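Shared bench rules: questions we get asked
Vivville Robotics Workshop, members' pages

Who are these rules for?
Anyone who books a bench with an arm on it, including visitors. If you only want to watch, you still need to read the part on stopping an arm.

Do I need training first?
Yes. The induction takes 20 minutes and Samina Warraich signs you off at the end. It covers the Bresuler benches and the Avdale bench by the window. Inductions done elsewhere don't carry over.

How fast can I run an arm?
New programs start at 20 per cent speed. Stay there until two full cycles have gone through cleanly, then step up.

Can two arms work on the same bench?
Yes, with one operator for each and one person calling the moves. Agree who has the middle of the table before you start. If either arm stops for any reason, stop the other.

Where is the stop button?
It differs by bench, so find it and press it once before every session. Closing your laptop doesn't stop anything.

What may the arms pick up?
Boxes, blocks and soft items are fine. No glass, open liquids or blades. Retail packaging is allowed, but take anything valuable out of it first. We don't cover damage to your own things, and one member's claim for over £2,000 was turned down on that basis.

What about cables and power strips?
Mains leads should run along the side of the table. Before each run, look for slack lying in the area between the arms, including phone chargers, and move it out of reach. Cables fixed to an arm need enough play at every joint, so check them with the arm at full stretch.
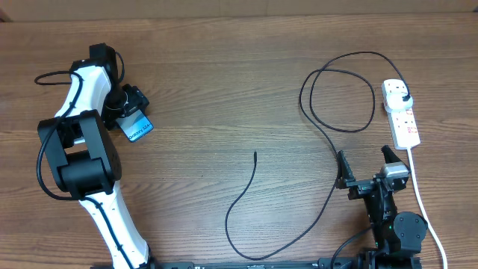
Who do I tell if something goes wrong?
Kylie Waaka, on the day. Write it in the bench log as well, even if there was no damage.

Comments

Marek: Does the speed rule apply to the Jelínek gripper tests too?

Kylie Waaka: Yes, all of them.

benchrat: Please can people put the log back on its hook.

Related pages
Booking a bench
Induction times for June
Bench log template

This site uses cookies to keep you signed in. Accept | Settings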